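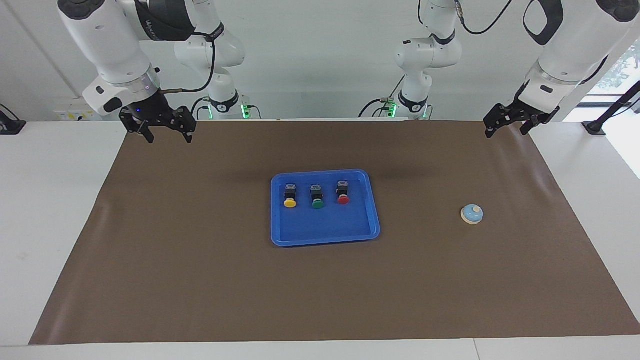

Brusidow Allotment Society
Minutes of the meeting held on 15 Jan 2023

Present: 20 members, and it was lovely to see so many out on such a raw evening. Apologies had come in from the Jirnell Lane plots.

1. Last minutes
Agreed, once the spelling of Funel had been put right on the second page.

2. Money
The balance stands at £592 with the hall hire paid. Rents are still owing on a few plots, and the chair asked very kindly that these be settled before the seed order goes in.

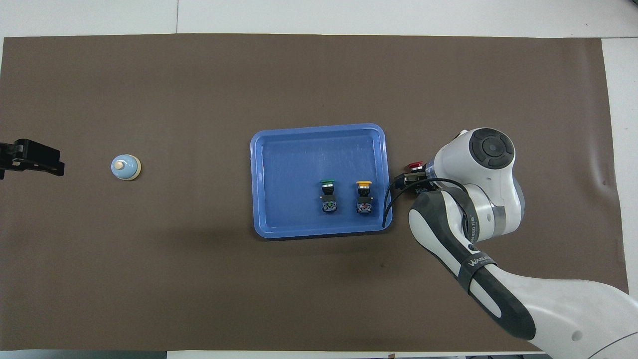

3. Water
A long talk, as ever – the tap by the Funel gate drips and the lower troughs fill slowly. It was agreed to get a price for a new tap and to leave the hosepipe rule as it is until June.

4. The old wall
A member had kindly brought a copy of the 1796 parish map, which shows our wall with an orchard behind it. Much enjoyed by all, and we rather lost track of the time. Plot 11 would like to train a pear against it and this was agreed, provided the path stays clear.

5. Any other business
Seed potatoes to be ordered from Reuter again. Please could whoever has the long ladder bring it back.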